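Varkel Club Manager – Help Centre
Ticket: Fixture list and live scores out of step after postponed match
Raised by: Rodrigo Fonseca, Walow Football Club (website and match programme)
Handled by: Joana Caldeira, Varkel support
Status: Solved
Opened: 27th November

Rodrigo Fonseca wrote:

Hello there, and sorry in advance for the length of this, but I thought it best to put everything down in one go.

I look after the website for Walow, and we've been using Club Manager since before the season started. It's been lovely on the whole, and the supporters really like having the scores come up on the front page while the match is still going on. The trouble began with our away game at Carvalho in October, which was called off in the morning for a waterlogged pitch. I marked it as postponed, as you do, and when the league gave us the new date I typed that in.

Ever since then the fixture list shows Carvalho twice, once on the old date with "0-0 FT" beside it and once on the new date with no kick-off time at all. Worse, the league table on our site has given us a point for the match that never happened! We are sitting a place higher than we should be, and I've had a couple of cheerful emails from Carvalho supporters about it. The player pages are wrong too. Our goalkeeper has been credited with a clean sheet.

What I've tried so far:

Deleting the old entry. It goes away and is back by the next morning.
Changing the score from 0-0 to blank. It won't save, and I get a red message saying "Result locked by feed".
Logging out and in again, and trying my wife's laptop.
Turning the live scores off for an evening. The wrong entry stayed, and a lot of people asked where the scores had gone, so I put them back on.

We play again soon and I'd dearly like the table to be right by then. Thank you ever so much for any help.

Joana Caldeira replied:

Hello Rodrigo, thank you for such a full message, and please don't apologise for the length, it saved me asking you half a dozen things. I'm sorry about the emails from Carvalho as well.

I've had a good look at your account and I can see what has happened. Your scores come in through the Renivari results feed, and the feed gives every match its own number. When you typed in the new date by hand, Club Manager made a second match without a number, and the first one carried on listening to the feed. At the final whistle that would have been, it closed itself with the score it had, and a closed match counts towards the table. The "locked" message is there to stop a result being changed by accident, though I can see it's not much comfort when the result is wrong to begin with.

Please work through these in order. It should take you no more than 30 minutes, and most of that is waiting.

Step 1. Make a copy of your season
Go to Settings, then Season, then Save a copy. You have over 100 entries in there counting the youth sides and the friendlies, and I'd hate for you to have to type any of them again. Wait for the green tick before you carry on.

Step 2. Pause the feed for this one match
Open the old Carvalho fixture, the one with the 0-0, and choose More, then Feed, then Pause for this match. Please don't use the main live scores switch this time – it hides the scores from your visitors but the feed keeps running behind it, and so the deleted entry kept coming back to you. Once it's paused, the padlock beside the score will go grey and you'll be able to clear both boxes.
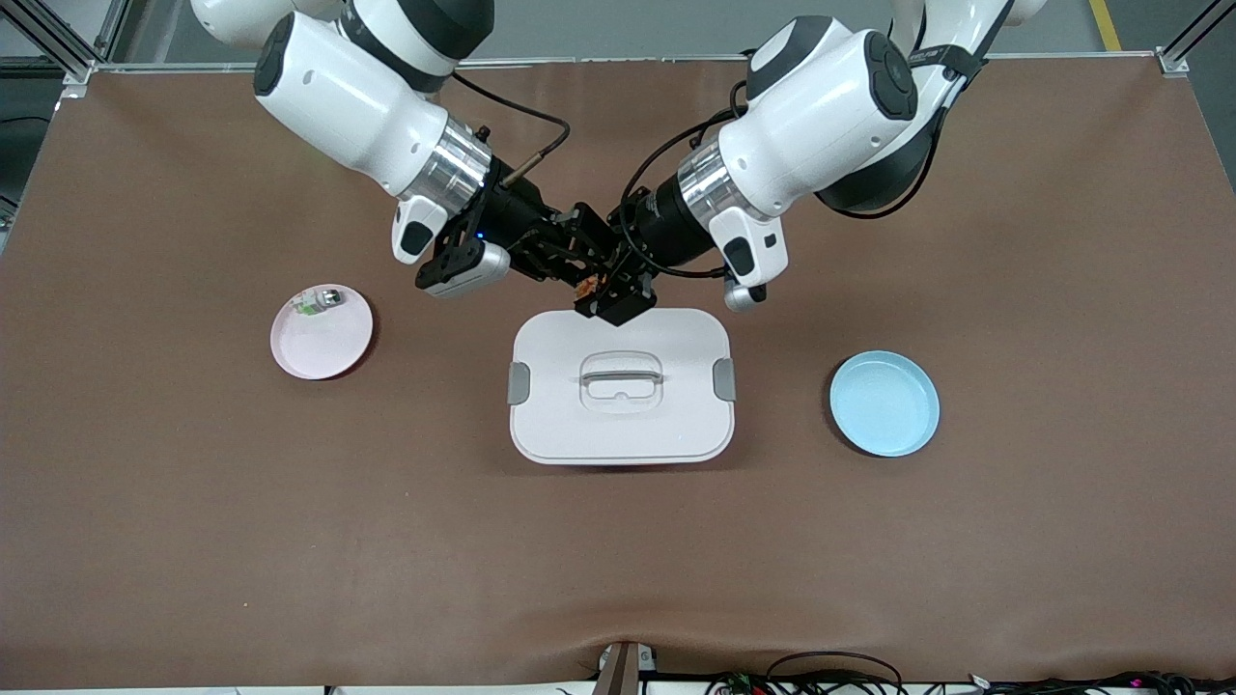
Step 3. Join the two fixtures together
Tick the old fixture and the new one, then press Join. You'll be asked which date to keep, so pick the new one. If it asks about the match number, keep the one from the feed. Add your kick-off time while you're there.

Step 4. Work out the table again
Under Competitions, choose your league and press Recalculate. Do the same under Players, or the goalkeeper will hang on to his clean sheet. The Players one handles 500 records at a time, so if you see a "Next batch" button just press it and let it go round again.

Step 5. Start the feed again
Back to the fixture, More, Feed, Resume. Give it 5 minutes and refresh the page.

Do let me know how you get on, and if anything looks odd, leave it as it is and write back to me. I can put the copy from the first step back for you at this end.

Rodrigo Fonseca wrote:

Joana, you are a star. The table is right and we're back down where we belong, one below Carvalho, which I never thought I'd be pleased to see.

I did get a little stuck joining the fixtures. The Join button was grey for me until I'd taken the tick off an under-sixteens game further down the page, which I must have caught by mistake. Might be worth a mention for the next person.

One small thing left over. The match report page for the old date still comes up if you search for it, with an empty team sheet. Is there a way to get rid of that?

Joana Caldeira replied:

Wonderful news! And thank you for the note about the Join button – it only works with two fixtures ticked, and I've asked for that to be added to the help page.

For the report, go to News, then Match reports, and change the filter from "Published" to "All". The empty one will be near the top with no title. You can delete it safely now that the fixture behind it has gone.

I'll mark this one as solved, but a reply here will open it again. Good luck with the rearranged game.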